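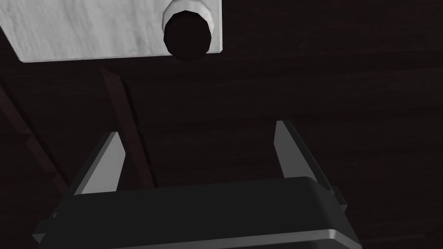

Zorica Shehu来函认为，本刊上一次对深色餐桌的评价下得过早：桌子送到三个月，谁家的都还好看，要看的是第二个冬天以后。她在信中还提到，评语里“耐用”一词出现多次，却没有一处交代这张桌子由什么人使用、每天擦几遍、用什么擦。

编辑部接受这一意见。上一次评价发表时，受评餐桌在Meinecke学舍食堂的使用时间确实偏短，所列结论多数来自出厂资料和初期印象，有些说法现在看来站不住。本文为补充评价，对象仍是Skasov公司的深色长餐桌及同系列长凳，连同配套使用的Skukus木器养护油，使用期满18个月。上一次评价中与本文不一致之处，以本文为准。

受评产品与使用环境

Skasov长餐桌为该公司食堂与公共餐厅系列中的中等规格，桌面为深褐近黑色，木纹横向，哑光处理，桌腿与横撑为同色实木。学舍采购时每张价格为3634元，长凳另计，每条1683元，运费由供货方承担，现场组装由学舍后勤人员完成。该系列另有浅色一款，本文未作评价。

Meinecke学舍位于Sultdale，接待对象以短期进修人员和访问学者为主，食堂供应早、午、晚三餐，晚餐后桌面兼作自习和小型讨论之用，通常到夜间闭馆为止。这一点对评价有直接影响。家庭餐桌一天之中大部分时间闲置，学舍的餐桌则几乎没有空闲，且使用者流动性大，不能指望人人都使用杯垫。食堂朝南一侧有整排落地窗，靠窗桌位午后受日照时间较长；靠里一侧临近取餐台，空气较潮，热汤热饮放置最频繁。两种位置恰好构成两种不同的考验，下文凡提到“靠窗”和“靠里”，即指此而言。

学舍在使用期内没有更换清洁承包方，清洁用品基本保持一致，中间有一段例外，将在清洁一节说明。

外观与光泽

深色哑光桌面最初吸引采购方的地方，在于它与食堂原有的灰色地砖和白墙比较协调，摆上浅色餐具之后，食物和餐具都显得清楚。就观感而言，这一判断至今成立。桌面木纹颜色深浅相差不大，远看接近一整块平静的深色，近看才看得出纹理走向，作为公共餐厅的陈设并不抢眼。

光泽的变化则需要分开来说。新桌送到时，整张桌面光泽一致，斜看也没有反光的斑块。使用到第一个冬天，手肘和托盘经常接触的位置开始发亮，桌面中央仍保持原来的哑光，于是沿桌边形成一条较亮的带状区域。这种变化在阴天几乎看不出，午后阳光斜射时则相当明显，靠窗桌位尤其如此。供货方答复称，哑光表面在反复摩擦之下逐渐抛光属正常现象，不影响防护性能。编辑部认为这一解释在材料上可以成立，但产品说明书中只写“长期保持哑光”，没有提及摩擦抛光，措辞不够严谨，建议修订。

颜色方面，靠窗桌位经过两个夏天之后，受光一侧略有变浅，与同批靠里桌位并排放置时可以分辨，单独看则不明显。学舍后勤人员曾在第二个夏天把靠窗与靠里的桌子对调，此后差异没有继续扩大。有条件的单位可以把对调列入年度安排，在夏季之前进行较为合适。

指印和灰尘是深色桌面绕不开的问题。刚擦完的桌面上，落灰在短时间内就看得见；手掌压过的地方会留下油印，干布可以擦去，湿布反而容易抹开。浅色桌面同样会脏，只是不容易看出来，采购人员往往把这一点看作缺点，负责卫生检查的人员则有相反意见，认为看得见的脏更容易督促清洁到位。两种意见编辑部均予记录，不作取舍。

表面硬度与划痕

餐桌在公共场所受到的损伤，多数来自餐具底足。学舍使用的餐具有瓷盘、方形平盘和石纹浅盘几类，其中部分盘底未上釉，边缘较粗糙。上一次评价中曾写“桌面未见划痕”，这句话在当时属实，现在需要更正。使用满一年时，经常推拉餐盘的位置已经出现细划痕，多为短弧形，方向不一，手指摸上去没有凹陷感，属于表层油膜的磨损。深度达到木材本身的划痕较少，成因大多可以查明：一处是搬动金属保温桶时拖拽所致，另有几处集中在自习时段常用的座位，推测与笔记本电脑的底脚或金属文具有关，未能确认。

表层油膜的细划痕可以通过局部补油淡化，效果视位置而定。桌面中央补油后基本看不出；靠桌边的光亮带上补油，反而容易出现一块哑光的补丁，需要把范围扩大到整条边缘才能过渡自然。深划痕补油后颜色接近，但轮廓仍在。

编辑部建议采购方在购入此类桌面的同时检查餐具底足。学舍后来将一批底足粗糙的盘子用细砂纸打磨后继续使用，新增划痕随即减少。此项工作花费不大，比事后修补桌面划算得多。

热与水

供货方在产品资料中写明，桌面可以承受“日常热饮”，但没有给出温度，也没有说明接触时间。编辑部在上一次评价中沿用了这一说法，没有追问，这是一个疏漏。

学舍食堂的实际情况是，热汤碗直接放上桌面，就餐时间通常不长，碗收走后偶有浅白色圆印，数小时内自行消退。夜间自习时段的热水杯则不同，杯底带水，一放就是整个晚上，次日早晨留下的水印不再自行消退，需要用养护油处理。靠里桌位的此类印迹明显多于靠窗桌位。经向后勤人员了解，靠里位置临近饮水处，自习者多集中于此，桌面又不易干透，几种因素叠加，难以分清哪一种起主要作用。

一次较严重的情形发生在第一个冬天。有人将刚离开炉灶的铸铁锅直接放在桌面上，锅底留下的环形印迹颜色发白，触感略粗，补油无效，最终由供货方派人打磨后重新上油，费用由学舍承担。供货方在保修条款中已将此类情况排除，学舍对费用没有异议，但认为条款中应当写清楚什么温度以上的器皿不得直接放置。编辑部赞同学舍的意见。对公共餐厅来说，一句可以抄到墙上告示里的话，比整页的材料说明更有用处。

水的影响还体现在桌面拼缝和桌边。受评桌面的拼缝处理良好，18个月内没有发现开裂或起翘。桌边下沿有少量颜色变深，位置与清洁时污水下流的路径一致，擦拭时拧干抹布即可避免。冬季供暖期间室内空气干燥，桌面中部出现极轻微的下凹，将直尺横放在桌面上才能察觉，春季之后大部分恢复。实木产品出现这种变化在合理范围之内，对放置餐具没有影响。

清洁

清洁方式对这张桌子的影响，大于编辑部原先的估计，因此本节写得较细。

学舍食堂的常规做法为：每餐之后用微湿的棉布顺木纹擦拭，再用干布收一遍；每晚闭馆前用稀释的中性清洁剂擦拭一次。按此执行时，桌面状况稳定。使用期内有过一段例外，承包方因原用清洁剂缺货，临时改用一种碱性较强的去油剂，未通知学舍。去油剂去污效果确实好，桌面油膜也随之被带走，一段时间后整张桌面发灰、发涩，水滴落上去不再聚成珠状，很快渗开。发现之后停用，并对全部桌面提前做了一次养护，大多数桌位恢复正常，有几张靠里的桌子直到第二次养护才恢复。

由此得到的经验是，采购油饰面桌子的单位应当把清洁剂的种类写进清洁合同，而且要写明更换须经同意。供货方随桌附送的保养卡片印有“请使用温和清洁剂”字样，字号小，也没有列出不可使用的种类。编辑部建议改为一张可以张贴的清单，把强碱去油剂、含氯消毒液和带研磨颗粒的膏状清洁品逐一列出。

关于消毒，学舍按照本地卫生要求在特定时期对桌面进行消毒，使用酒精类产品，喷在布上再擦，不直接喷洒桌面。这种做法没有造成可见损伤，频率较高时桌面略显干涩，补油周期需要相应缩短。若单位的卫生制度要求每餐之后均以消毒液擦拭，编辑部认为油饰面桌子不适合这样的环境，应当选择漆面或其他材料，这一点在采购之前就应当与卫生管理部门核对。

Skukus木器养护油的使用情况

养护油由学舍另行采购，每罐500毫升。Skasov公司并不指定品牌，只要求使用硬蜡油类产品，Skukus为其经销商推荐的几种之一。下列评价仅涉及该产品在受评桌面上的表现。

涂布性能较好。以无绒布蘸取少量，顺木纹薄涂，静置片刻后用干布擦去余油，初次操作的人员稍加指导即可掌握。操作中最常见的错误是用量过多。余油没有擦净时，表面会发黏，隔夜后粘上灰尘，需用少量新油重新溶开再擦，费时比正常涂布多得多。罐身说明对此有提示，但中文译文将“薄涂”写作“均匀涂满”，容易造成误解。

气味方面，涂布当晚食堂内气味明显，开窗通风后次日早晨仍可察觉，到午餐时基本散去。学舍因此把养护安排在假期或周末前夜，避免与用餐时间衔接过紧。说明书标注的可轻度使用时间偏短，按该时间恢复使用后，出现过杯底粘印的情况，后勤人员后来自行延长了等待时间，问题不再发生。气温较低时尤其应当延长，11月的那次养护就是在室温偏低的情况下进行的，等待时间明显长于夏季。

补油后的光泽与原厂表面接近，略微偏亮，全桌统一处理时看不出差别。颜色方面，透明油涂在浅划痕上能够使颜色加深，接近周围桌面；对于已经露出浅色木材的部位，透明油不够，需要该品牌的有色油。编辑部未取得有色油样品，不作评价。

开封后的保存是一个实际问题。罐盖反复开启后密封变差，罐内油面结皮，学舍有一罐剩余过半时即因此报废。建议用量小的单位将油分装至较小的密封玻璃瓶内，装满少留空气。另需提醒，浸过油的布在堆放时有自燃危险，用后应当展开晾干或浸水后再丢弃。罐身背面印有此项警示，但位置不显著，食堂和后勤人员都应当事先知悉，不可省略。

结构与组装

桌体以横撑连接两端桌腿，金属连接件藏在横撑内侧，组装需两人配合，自带扳手可以使用，长度偏短，拧紧最后几圈较费力，学舍改用自备工具完成。图纸清楚，零件编号与图纸一致，没有缺件。

使用满一年时，部分桌子出现轻微晃动，检查发现为连接件松动，重新拧紧后消除。供货方建议每半年检查一次，此项建议写在说明书末页，建议移到首页。食堂地面为地砖，略有不平，桌腿底部可调脚垫能够补偿，调节范围足够。脚垫外圈为软质材料，磨损较快，有些已经脱落，供货方免费补寄过一次，到货及时。

长凳的表现不如餐桌。凳面与桌面同色同材，坐感适中，但凳体较重，女性使用者和年长的访问学者反映挪动不便；就座时若凳上只有一人坐在端头，另一端有抬起的倾向。后者关系到安全，编辑部曾就此致函供货方，答复称新一批产品已将凳腿外移，学舍现有的长凳可以付费改装。编辑部认为，既然设计已作修改，改装费用应由供货方承担，至今未就此取得一致。

使用者意见

学舍在食堂设有意见簿，与桌椅有关的意见编辑部大致看过，摘录数则，文字略有整理。

一位进修人员写道，桌面宽度合适，对面坐人时两边的餐盘不会相碰，中间还放得下公用的调料。另一则意见认为桌子颜色太深，冬天傍晚灯光又偏黄，看书费眼，建议在自习时段增加台灯。学舍采纳了后一条，添置了夹式台灯，后来发现夹具在桌边留下压痕，于是改为带底座的款式。还有一则只写了“长凳请换椅子”，没有署名，后面有不同笔迹附议。

厨房方面的意见较为一致。收餐时深色桌面上的米粒和碎屑容易看见，收拾得干净；酱油一类深色液体则相反，不贴近看不出，干后发黏，要等下一位就餐者的袖子碰上才知道。厨房人员因此养成了逐张用手摸一遍的习惯。

Zorica Shehu在信末还提出，评价公共家具时应当把维护所用的人工计算在内。编辑部认为这一要求合理，但学舍没有对养护工时单独登记，事后回忆所得不足以作为依据，本文只能就工作内容作说明，不提供费用核算。学舍已经同意自下一次养护起建立登记，届时若数据完整，将另行刊载。

与漆面桌子的比较

学舍小餐厅中保留着一批旧的漆面桌，颜色相近，来源不一，可作为粗略参照。漆面桌对水和清洁剂的耐受明显较好，日常几乎不需要养护，热水杯放一晚上，第二天早晨擦去即可。缺点在于一旦漆层破损，水分从破口进入，周围漆膜发白起皮，局部修补难以做到不留痕迹，通常只能整张重新喷漆，需要外送，期间桌位空缺。

油饰面桌子走的是另一条路，小毛病来得早也来得多，处理起来却不必求人。后勤人员在下午的空档即可完成一处补油。对于有固定后勤人员、愿意按期养护的单位，油饰面是可以接受的选择；对于清洁全部外包、人员更换频繁的单位，编辑部倾向于推荐漆面。此外还应考虑桌子的用途。若仅供用餐，两种表面的差别主要在清洁；若像Meinecke学舍这样兼作自习，手臂长时间接触桌面，多数使用者表示油饰面冬天触感较好，不像漆面那样发凉。

评价意见

Skasov长餐桌结构可靠，尺寸合用，桌面在有人养护的条件下能够保持良好状态。主要不足为说明资料不完整，涉及耐热、清洁剂和光泽变化的部分写得含糊，使用单位须自行摸索。以每张3634元的价格衡量，编辑部认为可以列入采购范围，前提是清洁合同和养护人员均已落实。

长凳在旧款改装问题解决之前，不建议采购。需要配套座具的单位可考虑单椅，或向供货方确认所供长凳为凳腿外移之后的批次，并在合同中写明。

Skukus养护油可以使用，使用单位应自行延长说明书所载的等待时间，并妥善处理用过的油布。

上一次评价中“桌面未见划痕”“可长期保持哑光”“适用于各类公共餐厅”三处表述予以撤回。其中最后一处当时即缺乏依据，编辑部对因此作出采购决定的读者表示歉意，如有单位已在高频消毒的环境中使用该桌面并遇到问题，可以来函说明情况，编辑部将汇总后转交供货方。

补充说明

受评餐桌由Meinecke学舍按公开价格采购，养护油亦同。Skasov公司在发表前审阅了结构与组装一节，更正了一处零件名称，对其余内容未提出修改。长凳改装费用一事，双方意见如上文所记，供货方要求注明其客服部门可就个别订单另行商议，特此照录。

受评桌位将继续在学舍食堂使用，靠窗与靠里的对调仍在每年夏季之前进行。读者来函请注明所用桌面的饰面种类、使用年限和日常清洁用品，缺少这几项内容的来函，编辑部难以作出有针对性的答复。

编辑部
2025年6月27日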